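Potix 313 Hub Motor Kit, Unassembled

The Potix 313 is a brushless hub motor supplied as separate parts for workshops that build or repair small-wheeled vehicles: hand carts, kick scooters, floor trolleys. It ships unassembled. The buyer presses, wires and closes the motor on an ordinary bench with hand tools and one arbor press.

Supplied in the box are the wound stator, the outer ring with magnets fitted, two side covers, the axle, two sealed bearings and a bag of fasteners. The spoked wheel is sold separately under part number 1116 and comes in white only. Controllers and batteries are not stocked. Any three-phase controller within the voltage range printed on the data sheet will run the motor.

The stator is copper wound on a laminated steel core. Windings are varnished at the factory and should not be scraped, bent or re-tied. Each stator is checked for shorts between phases before packing, and the reading is written on the bag label. Keep the label – we ask for it with any warranty claim.

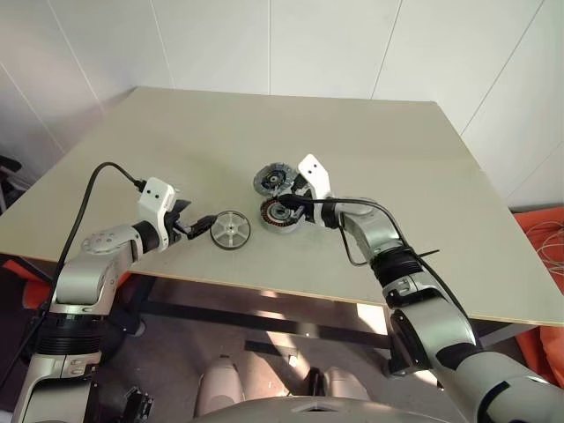 Clear the bench of steel filings before the outer ring comes out of its bag. The magnets pick up swarf from a surprising distance, and a single chip in the air gap will score the windings on the first turn. A plain, smooth top is best. Rubber mats with a woven face hold dust and are not recommended.

Lower the stator into the ring squarely, axle end first. The magnets will pull it to one side during the last part of the travel, so hold it by the core and keep fingers out of the gap. Do not use the phase leads as a handle. Once seated, the ring should turn by hand with even resistance through a full revolution. A hard spot usually means a bearing is not fully home.

Cover screws are tightened in a cross pattern, first to finger tightness and then to the torque on the data sheet. Thread lock is included. Leave the motor overnight before running it under load.

Notes on ordering

Kits are packed singly or in trays of 9. The tray lot carries a lower unit price and is shipped on a pallet. Spare bearings are sold in pairs, and spare fastener bags in lots of 50. Stators and rings from earlier Prestunness kits are not interchangeable with the 313 – the core is wider and the covers will not close.

Returns are accepted on sealed parts only. Technical questions on winding data or wheel fit go to Ataberk Kurtuluş at the Sezer parts desk, mornings only. Have the part number and the bag label ready. The workshop closes for inventory in December and orders placed in that period ship when it reopens.

© Sezer Motor Parts | Contact the parts desk | Shipping and returns | Back to top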